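Myfanwy Kneath
July 5, 2024

1/ Right, thread time. A few of you asked what we've been up to at Presden all these months, and the write-up is finally off my desk, so I can natter about it. It's about teaching a robot to open and shut office cupboards, and about one result I really didn't see coming!

2/ The usual way to do this is to have a person drive the robot through the job again and again, then train a model on the recordings. We do that too. Our set has 1259 runs in it, nearly all of them driven by Bongani Lekota and Wyn Rosser, who both now have opinions about cupboard handles that I can't repeat on here.

3/ The trouble is what happens when the robot is a bit off. People driving are good at it. They line up nicely, they reach nicely, they pull the door nicely. So the model only ever sees nice. Put it a hand's width to the left of where it expects to be and it goes for thin air, with total confidence (I've met people like this).

4/ So our method, which we call Gratell because Bleddyn Bellis named it before anyone could stop him, is to start the recordings in a mess. Door half open. Robot at a daft angle. Cupboard off to one side when you'd want it dead ahead. The driver has to get out of the muddle first and do the job second.
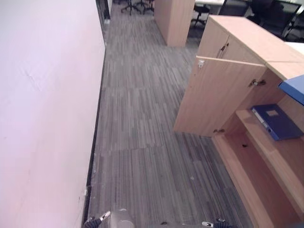 5/ And the getting-out part is what we label. Each run gets split in two, the "sort yourself out" bit and the "do the thing" bit, and during training the first bit counts for more. That's the whole trick. I kept waiting for Eleri Hopkin to tell me it had been done in a cleverer way years ago, and she did send me four papers, but none of them quite does the split.

6/ Numbers, for those who scrolled straight here. With ordinary recordings only, the model managed 41 out of 100 test goes from a bad starting spot. With the Gratell runs mixed in, 76 out of 100. Same robot, same cupboards, same amount of training. I made Wyn run the lot again, as I thought we'd muddled the folders. We hadn't.

7/ The surprise, though! We assumed more messy runs would always be better. Nope. Once we'd gone past 1000 of them in the mix it got worse at the easy starts. It had learned to fuss. It would be sat perfectly in front of a door and still back off and line itself up again, like somebody parking at the supermarket with the whole family watching.

8/ We went round and round on that one. Bongani's idea was to throw out any run where the driver corrected themselves for too long, and that got most of the easy starts back. I'd love to say there was theory behind it. There was a whiteboard and a packet of custard creams.

9/ Some bits and bobs from the doing of it, in case you're setting up something like this:

– Carpet matters more than I'd thought. Our floor tiles are streaky, and an early version of the model was using the stripes to work out where it was. Lovely in our corridor, useless in anyone else's.

– Keep the wrist views as well as the head one. Drop them and the score goes down far more on the last few centimetres of a reach than on the driving about. 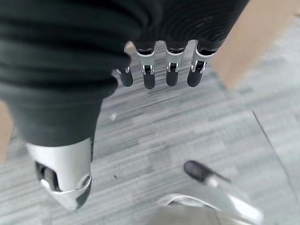

– Write down how each run started before you start it. We did this from memory for the first fortnight and had to bin the lot.

– Swap drivers often. Wyn always recovers by going right, and for a while so did the robot.

10/ What it can't do yet: anything with two doors that have to be opened in order, anything with a key in it, and drawers that stick. Drawers that stick are my nemesis. Onyshchenko (our name for the bigger model, long story) does a bit better on them, but it's so slow that you could go and make a brew between tugs.

11/ Next up is Amel, which is the same idea but with the robot making its own muddles, so Bongani and Wyn can have their afternoons back. I'm hoping for first results by November. Bleddyn reckons sooner, but Bleddyn also reckoned we'd be done with cupboards by Easter.

12/ Happy to answer questions, the nerdier the better. If you've tried weighting the recovery part of your own recordings, please tell me how you picked where one bit ends and the other starts. We did it by eye and I'm not proud of it.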